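8 July 2023
Two-arm table, Koria bench

Spent most of the day on the right arm, which has been getting on my nerves since May. The left one is fine, touch wood. The right one had started letting go of thin things a moment too early, and only when it came in low, so of course every test I did with the wrist nice and high passed without a murmur.

First thing I did was pull the log for the foil tray task. 287 runs in there, and the early releases all bunch up at the low end of the approach. So I stopped blaming the fingers (which I'd already cleaned twice, sorry fingers) and started looking at the cable. There's a loop at the elbow that somebody, probably me, had tied a bit too snugly when we swapped the Gollen coupling. At full reach it pulls on the connector. Not enough to drop out, just enough to make the grip reading jump about, and then the controller thinks it's squeezing too hard and opens up. Daft!

Cut the tie, gave the loop another 60 mm of slack, put a new tie further back where it can't creep. Then reseated the connector and ran the wrist through its whole range by hand with the power off, watching for anything snagging. Nothing did. Rezeroed both grippers while I was at it – the Guerreiro manual wants them done as a pair, so I did them as a pair.

After that, back to the foil trays, low approach, slow speed.

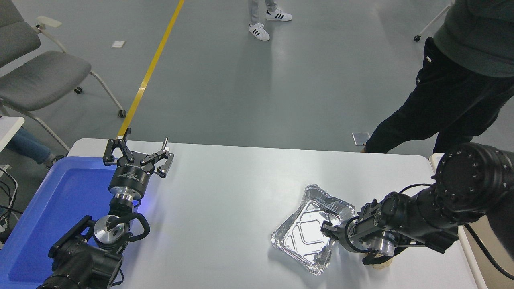
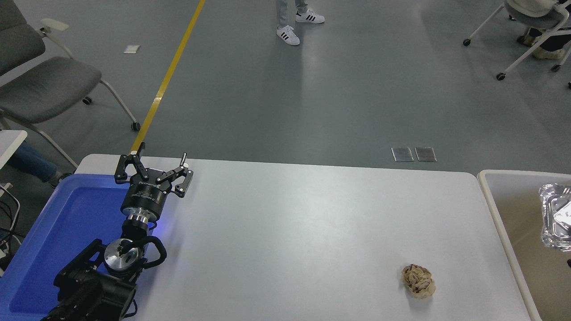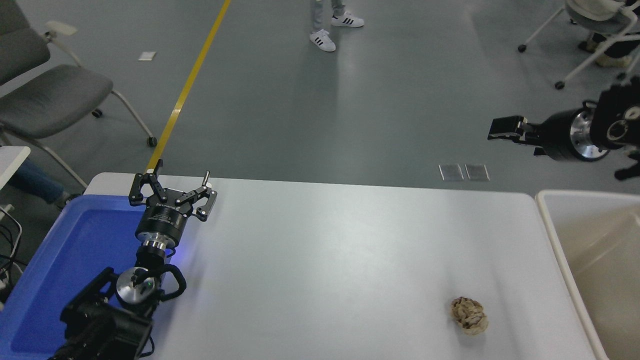

Left arm parked open over the blue tray in all three.

Grip force is down at 40 per cent for the foil now. I had it higher in the morning and the rim just folds up, and once it's folded the fingers have nothing decent to hold on to. At 40 it still marks the edge a bit but I can live with that. The Starnus controller lets you save it per object, so it's stored under "foil low" and please leave the other foil setting alone, it's still the one for the high approach and I haven't retested it.

Error 1423 came up once in the afternoon. That's the wrist temperature warning, and I'd been jogging the thing back and forth for nearly 60 minutes without a break, so fair enough. Let it sit, cleared it, no repeat. If it comes back on a normal run I'd like to know, because then it's something else and I'll want to have the wrist cover off.

Things I noticed and didn't get round to: the left arm's cable has the same kind of loop near the base and I've only looked at it, haven't measured the slack. The long hex key is missing from the drawer again. And the right arm's park position wants moving outwards a touch, it's in my way whenever I lean over to get at the bin.

Next go: same task at normal speed, low approach only, with the grip reading plotted so I can see whether the jumps have really gone or are just smaller. Spare ties are in the top drawer, the short ones, don't use the long ones on the elbow.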